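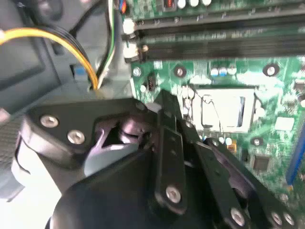
Figure 1. Pince noire au-dessus d'un boîtier d'ordinateur ouvert ; la carte mère est verte.

3.2 Restauration de la patine

Le monument de Kadar, groupe de bronze posé sur un socle de calcaire, présentait avant traitement une couche de corrosion vert pâle sur les drapés et des coulures noires sous les bras. Le relevé d'avril a porté sur 1 133 points de mesure, répartis sur les faces exposées à la pluie et sur les parties abritées. L'épaisseur de la couche varie fortement d'une face à l'autre – l'écart est le plus net à hauteur des épaules.

Le nettoyage a été confié à l'atelier Ernuser. Il a duré six semaines et a été conduit à basse pression, avec un abrasif végétal, par zones successives. Les produits de corrosion stables ont été conservés. 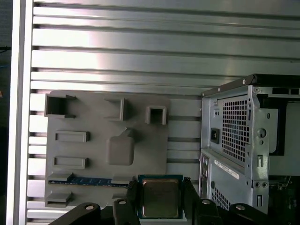
Dernière modification de cette page : 10 janvier

Une cire microcristalline a ensuite été appliquée à chaud, en deux passes. Sur les neuf zones témoins, trois ont reçu la cire seule, trois un vernis acrylique puis la cire, et trois sont restées sans protection. La teinte brune obtenue est proche de celle que décrit le procès-verbal de la fonderie Tondero, seul document ancien qui mentionne la finition d'origine.

Le socle n'a pas été traité dans cette campagne. Les inscriptions, regravées lors d'une intervention antérieure mal documentée, demandent une étude séparée. Les valeurs de brillance relevées après cirage sont données en annexe, zone par zone.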